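Who is the cutlery service for?

February 21, 2024

Vadent has started selling a service that sorts cutlery. You pay by the month, they put a pair of small robot arms on a table at your site, and the arms take loose knives, forks and spoons and put them in a tray. The price is $500 a month on a contract of at least 6 months. I run the kitchen side of a conference center in Narstead, and we were offered a place on the early list. I have spent a good part of the winter deciding what I think of it, and what I think is that the idea is fine and the offer is wrong.

I'll start with the idea. Sorting cutlery is dull work that has to be done every day, and in a place like ours it gets done last, by people who are tired and want to go home. The pieces come out of the wash in a heap. Someone stands there and picks through it. It is easy to learn and hard to keep caring about, and mistakes mean a guest opens a napkin and finds two forks. If a machine could take that off our hands I would be glad to have it.

It is also a harder job for a machine than it sounds. Cutlery is thin and shiny, and pieces land on top of each other. A spoon over a fork is no trouble for a person, who moves the spoon without thinking about it. A gripper has to get its fingers on one handle and leave the rest alone. 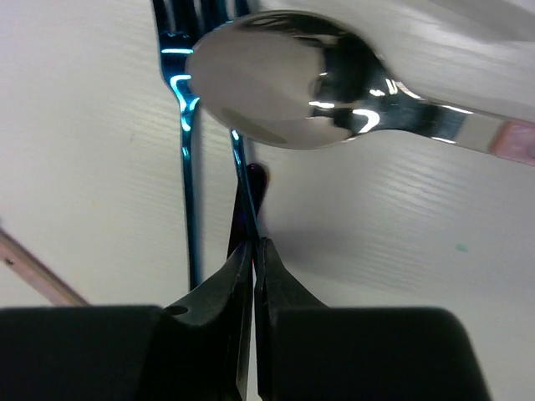 Vadent's sales sheet doesn't say much about overlap. It says the system handles "mixed utensils in everyday conditions," and it gives a setup time of 45 minutes. I asked what everyday conditions meant and was told it depended on the site. I accept that, but then it should not be printed as if it were a promise. Our everyday condition is a full bin after a lunch for several hundred, and I would want to see that bin in the sheet before I signed for half a year.

The other firm we looked at, Lallach, does not use arms at all. Theirs is a vibrating chute with a magnet wheel, a big loud box that drops each type of piece into its own bucket. It costs a lot up front and takes up the space of a chest freezer. It only knows the patterns you set it up for, so if you buy new spoons you pay for a visit. I don't love it either. But Lallach told us plainly what it would not do, and the list fit on one page. I could plan around that list.

What the arms have going for them is that they are general. The same pair could in theory sort cutlery in the morning and do something else later, and they work with an ordinary tray with ordinary compartments. You don't have to buy special buckets or change the way the servers pick up their settings. They also don't need the patterns to match, and for small cafes and church halls, where the drawer is full of odd pieces from different sets, that matters more than speed.
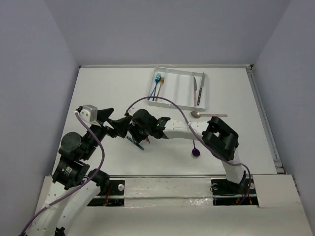
So I think Vadent is selling to the wrong people. A conference center needs volume, and small arms placing pieces one after another are not going to give it volume this year. A care home kitchen, or a cafe with a few dozen covers, has a smaller pile and more patience. The trouble is that those places cannot pay $500 a month for it. The price was set for people like me and the machine was built for someone else.

There is a middle way, and one firm is trying it. Fikre rents its arms by the week with no minimum, and sends a person along for the first day. We tried that in September for 3 weeks with a different task, folding cloths, and the results were mixed. Some days it kept up and some days we folded them ourselves. But we knew by the end what we would have been buying, and we were not tied to it when we said no.

I would ask Vadent for the same thing. Let a kitchen have the table for a few weeks at a fair rate. Put the bad days in the sheet along with the good ones — how often a person has to step in, and what for. Say how big a pile is too big. We have told them all this, and they were polite about it, and the contract they sent back still says 6 months. Until it changes we will keep sorting by hand.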